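I've spent most of January on one question: does a policy trained on kitchen toys learn where an object is, or does it memorize where the objects usually are? Hafþór Østergaard asked me this after my last talk at Umitz and I didn't have a good answer.

The method is simple. I collected 300 demonstrations at the toy kitchen table and trained two policies on them. The first, which I call Sudari, sees only the overhead camera. The second, Skaston, gets the same overhead view plus the wrist camera. Everything else is the same: network size, action chunk length, number of training steps.

For testing I used 40 layouts that don't appear in the training data. Each one keeps the toaster oven in place and moves the smaller things. The instruction is a single sentence, and the arm gets one try.

The layout below has the ketchup on the plate and the colander close to the middle of the work area. Two views are from overhead and the last is from the wrist.

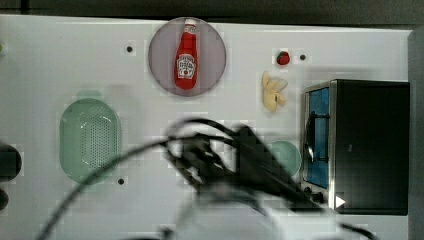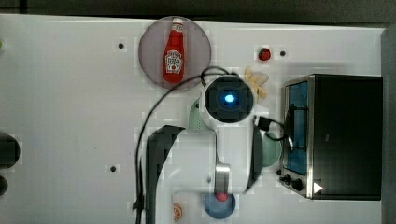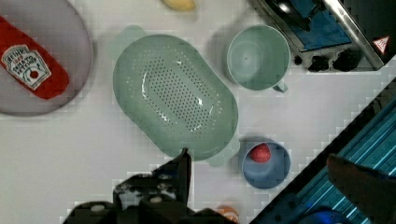
## What came out

Skaston finished 33 of the 40 layouts. Sudari finished 9.

I expected a gap, but a smaller one. Most of the Sudari failures happen late. The arm heads for the correct object, then closes the fingers a little too far to one side. From overhead the arm can hide whatever it is reaching for, and in the second picture the wrist unit already covers part of the banana and part of the colander. The wrist view doesn't have that problem to the same degree.

The Skaston failures are harder to sort. A few were bad grasps on round items. The rest looked like the policy picked the wrong target from the start, and a second camera won't fix that.

Þröstur Vestergaard thinks I should also run a wrist-only policy before I claim anything about the overhead view. He's right, and it's training now. I also want to repeat the test with the oven moved, as neither policy has ever had to deal with that.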